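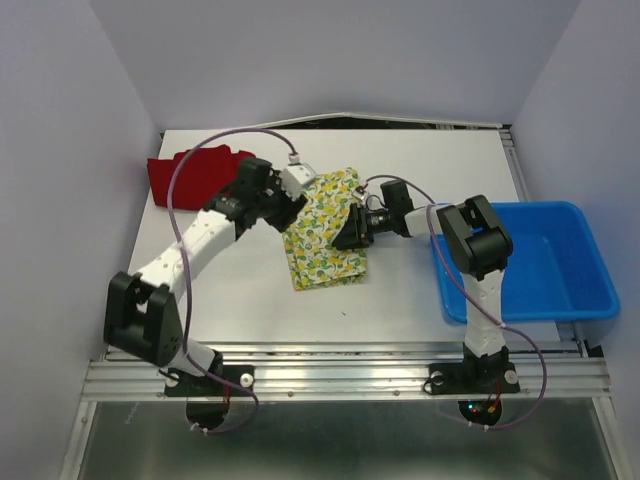 It takes longer to choose a cloth than to fold it, one reader of our March letter wrote to us, and she asked that we put the printed ones and the plain ones in separate piles. We have followed this advice for the whole period, and it has changed the way we work more than we expected.

Jurnum: Household Cloths for Second Use
Progress report to Vollus, second period
Submitted by Wolluvano, June 30, 2018

1. What was done

In this period we received 492 cloths from households in Toom and the villages near it. These are kitchen cloths, table cloths and simple pieces of fabric without hem. Each piece is checked for stains and holes, and then it is folded and put with others of similar size. Of the pieces received, 94 could not be given out again. They were cut into cleaning rags, as it was agreed in the plan.

The target for the full project remains 1,000 cloths. We are a little behind it, mainly for the reason that collection stopped for two weeks in spring when the storage room was painted.

2. Sorting and folding

In the first period all cloths were kept in one mixed pile. It was quick for us but tiring for the families, who had to open many pieces before they found a suitable one. Now the plain colours are kept apart and the prints are folded with the pattern outside. Fruit and flower prints are the first to be taken. Plain red is also asked for, mostly before the winter holidays, so we keep a part of it back.

The folding itself is still uneven. Thin cotton keeps a straight edge, but the larger pieces slide open when they are moved from the table. We have tried to fold these once more across the middle – it helps, although the pile becomes high and must be divided.
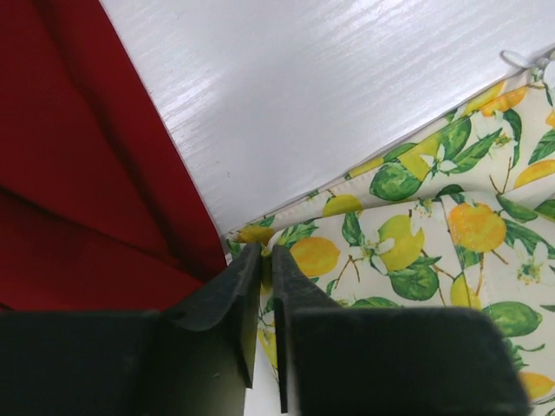
Lemon and lime print, folded over, with red fabric beside it.

Where a cloth has a loop or a label, we leave it in place. Several families told us that they hang the cloths in the kitchen and that they were sorry when the loop had been cut off.

3. Difficulties

Washing costs are higher than in the budget. We ask households to bring the cloths clean, but not all can do so. We also have too few large boxes, and 4 of the old ones are broken at the corners.

4. Next period

We plan one more collection in Toom and a small one at the school market. We would like to move the money left from the printing of leaflets to the washing line, if Vollus agrees. A revised budget is attached to this report as Annex B, and we kindly ask for your answer before the next collection is announced.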